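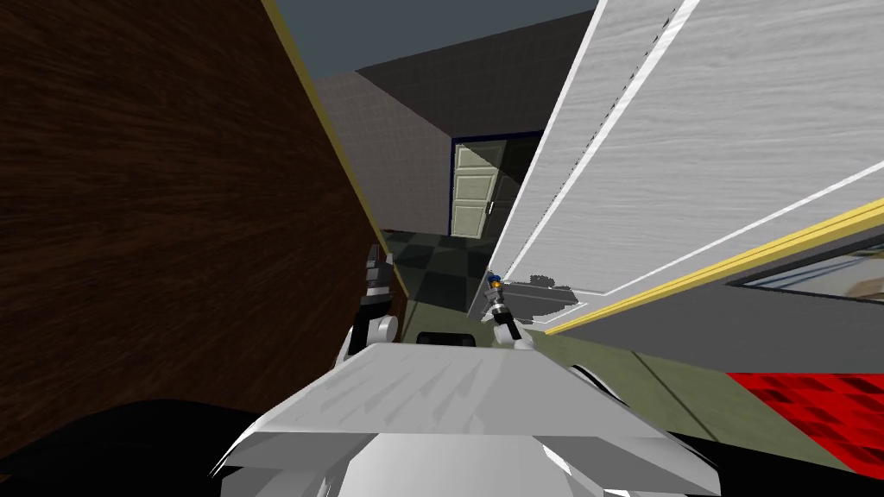

Fitting edge trim to a veneered cabinet door

These notes cover iron-on and glued edging strips on veneered board up to 18 mm thick. Solid timber doors need a different method and are dealt with on their own page.

Tools and materials

Edging strip, 2 mm wider than the board
Sharp block plane or a two-sided edge trimmer
Sanding block with 120 and 180 grit paper
Domestic iron, or contact adhesive for metal-faced strip
Masking tape
Hardwood offcut

Preparing the edge

Take the door off its hinges and remove the knob. Mark the hinge positions on masking tape and leave the tape on the inside face. Clamp the door upright with the edge to be trimmed at the top.

Sand the edge flat with 120 grit. Keep the block square to the face, as a rounded edge leaves a gap that filler will not hide. Vacuum the dust out of the core. Chipboard cores should be sealed with one thin coat of diluted PVA and left for 50 minutes.

Order of work

Trim the bottom edge first, then the top, then the two sides. The side strips then cover the cut ends of the other two. On a run of matching doors, complete one edge on every door before moving to the next.

Applying the strip

Cut each length 20 mm over size. Iron-on strip: set the iron to medium without steam and move it slowly along the strip, following it with the offcut under firm pressure. Glued strip: coat both surfaces, wait until the adhesive is touch dry, then lay the strip down from one end. It cannot be shifted once it has made contact.

Snap the overhanging ends downwards over a sharp corner and finish with the 180 grit paper. Plane the long overhang with the grain, holding the blade at a shallow angle. Metal-faced strip must be bought to the exact width.
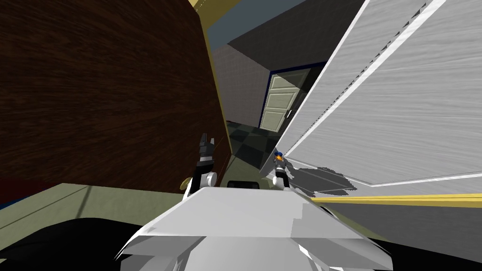
Dark wood-grain panel with yellow-gold trim and a small round knob.

Refitting

Hang the door before refitting the knob. Edging on both sides adds to the total width, so check the gap to the next door and adjust the hinge screws by a quarter turn at a time. A closing gap of 2 mm is enough for most cabinets.

If a strip lifts at the corner within the first day, reheat it through a sheet of baking paper. Glued strip has to be cut back and replaced.

Revised in November by Archie Yule. Previous page: Filling old hinge holes.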